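Review: Jimus teaching handle and hand controller for small robot arms

30 September 2018
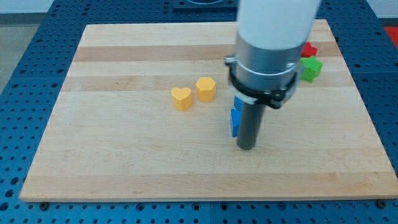 I bought the Jimus kit in February to teach our arm simple tabletop work, mostly pushing blocks from one spot to another and into groups. Before that I used the arrow buttons on the tablet that came with the arm, and a single push could take me most of a coffee break.

The kit has two parts. One is a handle you clamp near the wrist so you can guide the arm yourself while it records. The other is a wired hand controller that moves the arm from a distance. The software is by Pradow and runs on a normal laptop. Setup took me an afternoon, and most of that went to getting the arm and the laptop to agree on a network address.

Guiding by hand is the better half. The arm feels heavy for the first inch and then moves easily. You hold the pedal down, make the push, let go, and the recording is saved. Speed is kept as you moved it, so if you hesitate halfway, the arm hesitates too. There is a smoothing setting, but above 3 it starts rounding off corners and the tool slides past the side of the block. I leave it at 2.

The handle gets in the way for low work. With a short tool your knuckles are close to the table, and you also block your own view of the block you are pushing. I take the handle off for anything near the far side of the board and use the controller.

The controller is fine for straight pushes. It is less good for turning a block, because the stick has a dead zone and then a small jump. A star will catch on a point and spin when you wanted it to slide. You can shrink the dead zone in the menu — I did, and it helped — but the menu forgets the value when you unplug the cable.

I have recorded 2,521 pushes with it so far. The pedal switch failed once and Jimus sent a new one without an argument. The screws on the handle clamp work loose and need checking every few days.

I also tried the Balaskas handle at a friend's shop. It is lighter and the grip is nicer, but it has no remote controller and the files need converting before you can play them back.

The manual is thin. The section on deleting a bad recording is wrong: you have to hold the button, and the book says to press it.

4 out of 5. I would buy the handle again, and I would look around for another controller.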